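Subject: Re: [wurnwood-workshop] Arm on the sloped block – reach and base angle
List: Wurnwood shared workshop, automation group

On Tuesday evening the Pamstead bench wrote:
> Has anyone settled the mounting yet? We bolted ours flat and it
> can't get over the side of the tray without the elbow folding up.
> Also, are you still planning to test in the simulator first, or
> going straight to metal?

Simulator first. I've put the arm on the slope of the pitched block, as we talked about in August, and left the rest of the table much as it will be on the day. The tray is the open grey one, with the low black box behind it. The teal and green blocks are there for the first pick tests, and the small dark cube is well out to the left to see how far we can stretch.

Base to fingertip is set at 604 mm in the model. The tray is easy. The far cube is the awkward one – I get 553 mm of useful reach before the wrist starts to complain.

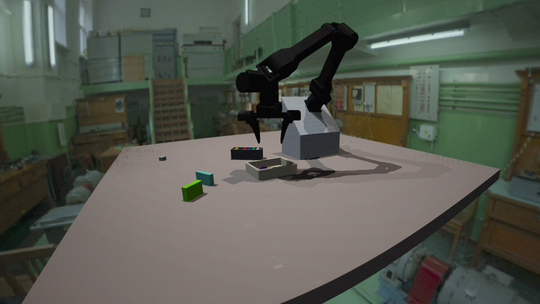 Pamstead replied off-list that 553 sounds generous for a base on a slope, and that their own arm sags once it is past the elbow, so the real figure will be lower. They would sooner move the block closer to the front of the table and lose a bit of room behind.

I'm happy to try that. I'll shift it 50 mm forward in the model and run the same 53 picks again, so we can compare like with like. The joint limits are still the ones from the Ledesma file, and I haven't checked them against the arm itself.

Two things I need before the weekend:

The slope angle, measured on the block and not read off the drawing.

The weight of the gripper with both fingers fitted. Kitchen scales will do.

If the scales are still over at Penomcombe I can pick them up on the way in.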